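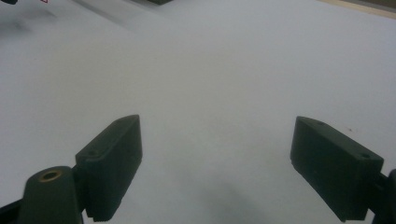

*Dos dedos de pinza de color verde oscuro, abiertos sobre una superficie blanca.*

# Drultavik y Van Rooij, ¿nos dan ya la fecha o qué?

Llevo toda la mañana pegado al móvil y por fin puedo contaros algo: la revancha entre Drultavik y el gimnasio Van Rooij está casi cerrada. Falta una firma, la del pabellón, y si no se tuerce nada la velada será en febrero. ¡En febrero! Con lo que nos ha costado llegar hasta aquí...

Os pongo al día, por si os habéis perdido el culebrón. Los dos clubes se enfrentaron la temporada pasada en una velada a siete combates que acabó cuatro a tres para Van Rooij, con aquella última decisión dividida que todavía se discute en la barra de mi bar (yo la vi para Drultavik, ya lo sabéis, y no me bajo del burro). Desde entonces se han cruzado comunicados, indirectas en redes y un par de ofertas que no llegaron a ninguna parte. El lío, como siempre, era el reparto de la taquilla.

Según me cuentan desde la promotora Flisetti, que es la que pone el dinero, ese punto quedó resuelto anoche a eso de las once. Irán a medias. También hay acuerdo en los guantes y en el pesaje, que será la víspera y abierto al público. Lo que sigue en el aire es el orden de los combates: Van Rooij quiere que el peso wélter cierre la noche y Drultavik prefiere a sus semipesados. A mí me da igual con tal de que no me pongan el plato fuerte a la una de la madrugada, que uno ya tiene una edad.

La sede sería el pabellón de Over, con 2.000 localidades entre grada y pista. Puede parecer mucho para una velada de clubes, pero ojo, que la primera la vimos 873 personas apretadas en un polideportivo con una sola puerta y se quedó gente fuera. Flisetti ha abierto una lista de preventa sin precio ni fecha confirmados y ya hay 471 apuntados, yo entre ellos. Las sillas de ring serán 160 y saldrán primero para los socios de los dos clubes.

Me dicen que habrá además dos combates amateur para abrir la noche, con chavales de las dos escuelas. Eso me hace casi más ilusión que la revancha, porque en la anterior los teloneros se dejaron el alma y apenas salieron en las crónicas.

¿Y el anuncio oficial? Flisetti habla de «muy pronto», que en boxeo puede significar esta tarde o dentro de un mes. He vuelto a llamar después de comer y me han repetido lo mismo, palabra por palabra. En cuanto el pabellón firme lo publico por aquí, con los precios y el cartel completo.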